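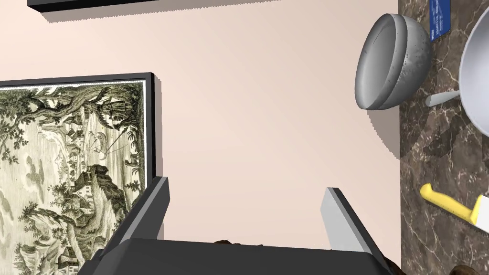 Wrist view, kitchen scene, gripper open against the wall.

Ticket: Open day demo, simulator view tilted on big screen
Opened by: Hsiu-ying Lau
Assigned to: Narendra Dubey
Status: Open

9:40 Visitors from Tang arrive at 2. The Fikus kitchen demo loads, but both views come up at a steep angle on the hall screen. Arms respond to the controls.

10:15 Restarted the simulator. Same result. Log stops at nearly 2,000 lines, no errors in the last 100.

10:50 Siu-fong tried the older Prarura build on the same machine. Tilt is the same, so I don't think it's the build. Checking the camera mount settings next.

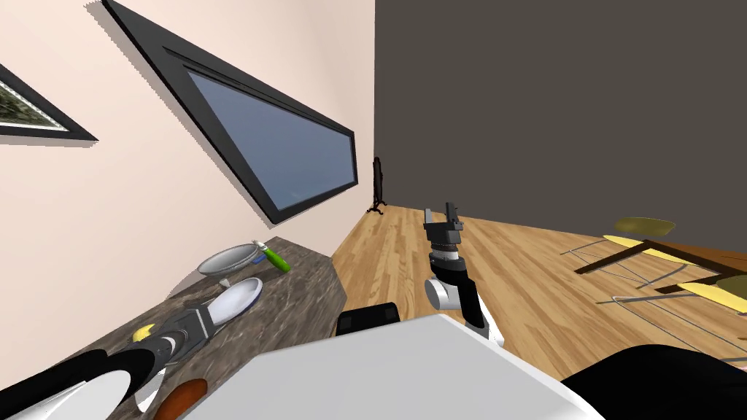
Can we still run the demo at 2 if this isn't fixed?
Run it from the laptop and leave the hall screen on the title slide. Kuo-hua has the login.

11:20 Mount settings exported and attached. Waiting on Narendra.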